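Nimumstead Guest Cottage: House Guide
Part 5: Drawstring Bags and the Welcome Table

Updated 13 July 2020

If you've got this far in the guide you already know how to do the beds and the kitchen, so well done, the heavy part is behind you! This section covers the cloth bags we leave for guests and the table they get packed on. I rewrote it this summer after a few of you told me the old version skipped half the steps (it did, sorry).

What you need

A clean drawstring bag from the hall closet
One small carton of whatever we're giving that week
The welcome card
A cleared tabletop with good light

The bags come from Bonura, a little sewing shop in Clellitville, and they're thin printed cotton with a cord through the top. They wrinkle if you so much as look at them. I used to iron every single one and I've stopped, because by the time a guest has driven up the hill with it on their lap you'd never know the difference.

Getting the table ready

1. Take everything off the table, including the lamp, and put the lamp on the floor by the wall where you won't kick it.

2. Wipe the top with a barely damp cloth and dry it right away. The finish is pale and it shows rings. Go with the grain.

3. Run a finger around the grommet hole and pull out any crumbs. They collect there like you wouldn't believe.

4. Give the table a gentle push from one side. If it rocks, look at the brackets before you do anything else and snug them up by hand.

CAUTION: Please don't use the orange spray under the sink on this table. It's for the stove. I did it once and spent an entire evening rubbing out the cloudy patch.

Checking the bag

5. Turn the bag inside out and shake it over the trash can. Returned bags come back with sand, receipts, and once a very nice earring (it's in the envelope in the desk if anybody asks).

6. Look along the seams for loose threads. Snip them, don't pull them.

7. Turn the bag right side out again and tug the cord back and forth a few times. It should slide without catching. If one end has disappeared into the channel, hook a safety pin through it and work it along until it pops out the other side.

Note: a new cord costs next to nothing, so if yours is gray or frayed, swap it. Cut the new one a bit longer than you think you need. A short cord is a misery to tie.

Packing the bag

8. Lay the bag flat on the table with the opening toward you and loosen the cord all the way. Let the spare cord trail off to one side so it doesn't end up underneath.

9. Open the mouth as wide as it goes and push the sides down so the cloth bunches up into a kind of nest. It looks messy and that's fine! It's so much easier than trying to drop a box down a floppy tube of fabric.

10. Set the carton in the middle of the nest. Check the lid is shut first, especially on the tea ones from Buthelezi, which have a tab that likes to spring open.

11. Take hold of the cloth on both sides of the carton and bring it up a little at a time, left, then right, then left again. If you haul up just one side the box tips over and you get to start again.
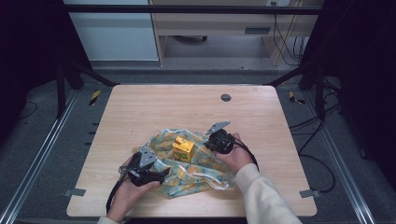
12. Once the cloth is up past the top of the carton, slip the welcome card down the side with the writing facing out.

13. Draw the cord closed and tie a single bow. No double knots, please. We've had guests go looking for scissors.

14. Pick the bag up by the gathered part and give it a light shake. If the carton slides about, tuck a folded sheet of tissue underneath and close it up again.

CAUTION: Anything in glass gets wrapped before it goes in. The cotton won't protect it at all. Jars over 500 grams should go in the big basket instead, as the cord channel tears under the weight.

Putting it out

15. Stand the finished bag on the welcome table near the back, bow facing the front door.

16. Put the lamp back and switch it on if the guests are due after dark.

If something isn't right

The cord won't pull closed. Nine times out of ten there's a twist inside the channel. Open the bag fully, flatten the hem with your thumbs, and try again.

The cloth has a stain. Cold water and plain dish soap, then hang it on the line behind the shed. Hot water makes the print run a little, and I have a pink pillowcase to prove it.

The box is too big. Our bags are made for the small cartons. Use the basket and save yourself the wrestling match.

We're out of bags. Check the bottom shelf of the hall closet, behind the beach towels, before you call me. Spares live there in a shoebox. If the shoebox is empty too, leave a note on the fridge and I'll pick up more next time I'm in town.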